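The great snack drawer reset

23rd August 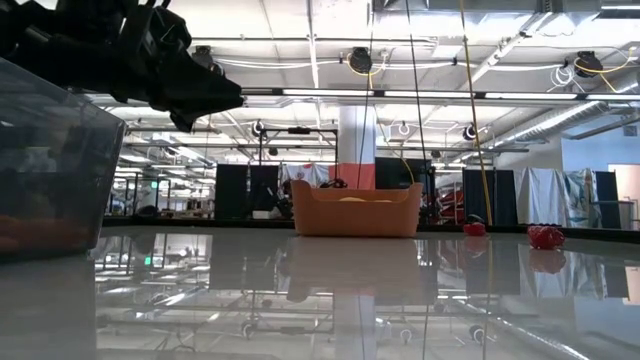
Something orange at the bottom of a clear bin.

So I finally did it. I gave up buying snacks one bag at a time and went in on a bulk order with my friend Fiifi Abugri, who has been going on about this since May. The shop is called Tolovton and the website looks like it was built in someone's lunch break, but the dried mango is so good I've forgiven it everything!

My share came to 28 dollars plus 60 cents for a paper sack, which I thought was a bit cheeky. For that I got mango, salted peas, two kinds of nuts and a bag of banana chips I didn't order (Fiifi swears he didn't either, and then he ate half of them standing in my kitchen).

The plan is one small bowl a day, filled in the morning, no refills. I lasted until four o'clock on day one. Day two was better, mostly thanks to a long phone call with my sister and then a dentist appointment.

If you want to try it, skip the peas. They're fine for the first handful and then your mouth feels like a beach. Get the mango, get more than you think you need, and keep it on a high shelf. We're ordering again next week and I've asked for double.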